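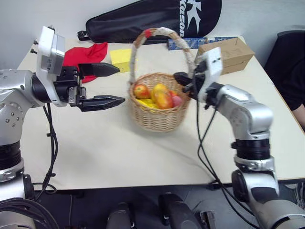

What does the segment label add that the success flag does not?
The success flag is one bit per episode and says only how the episode finished. Segment labels mark where each phase begins and ends, so a policy can be trained or scored on reaching, grasping, carrying and releasing separately.

Unit 5. Segmenting two-arm demonstrations: the fruit basket task

The Catedano set holds 352 teleoperated episodes of a basket task. Both arms share one table. The objects are a woven basket with an arched handle and a changing selection of fruit. Episodes were cut into 2737 segments by the change-point method of Unit 4, then corrected by hand.

Notation. The joint state of both arms at step t is q(t), with gripper openings g_L(t) and g_R(t). A boundary is proposed wherever the smoothed derivative of either opening changes sign, or where the speed of both wrists falls below the threshold v0 for at least 14 steps.
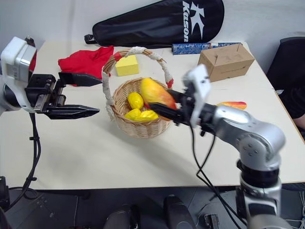
Page last changed: August, 16:40 (A. Koppel)

5.1 Contact inside the basket

Gripper opening is a poor signal when a finger touches fruit without closing on it. The right gripper here reaches into the basket with one finger against the lower side of the mango, while the left gripper is spread wide. The opening signal alone cannot separate a push from the start of a grasp. Vörös adds the wrist torque residual r(t) and proposes a boundary when r(t) crosses its running median.

With the residual included, 114 boundaries moved by more than the tolerance. Most of them were in phases where the fruit lay against the basket wall. The handle is a second source of error: it can hide a fingertip from the head camera, and annotators then tend to place the boundary late.

5.2 Rest states

A rest state requires both grippers open, no object held, and both wrists below v0. Rest states are used to align episodes before averaging. Fruit may be on the table or in the basket; the definition does not depend on it.

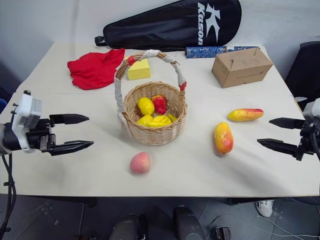 Fig. 5.3. Both grippers open and empty, with fruit in the basket and on the table.

Exercises

1. Show that the sign-change rule gives no boundary if a gripper stays fully open throughout a push.
2. Plot r(t) for any one episode and mark the proposed boundaries. Compare them with the hand-corrected ones.
3. Replace the running median by a fixed threshold. State which phases are affected and in which direction.

Reading: Vörös, Brustmont notes, sections 2 and 3. Section 4 uses the older definition of v0 and should be skipped.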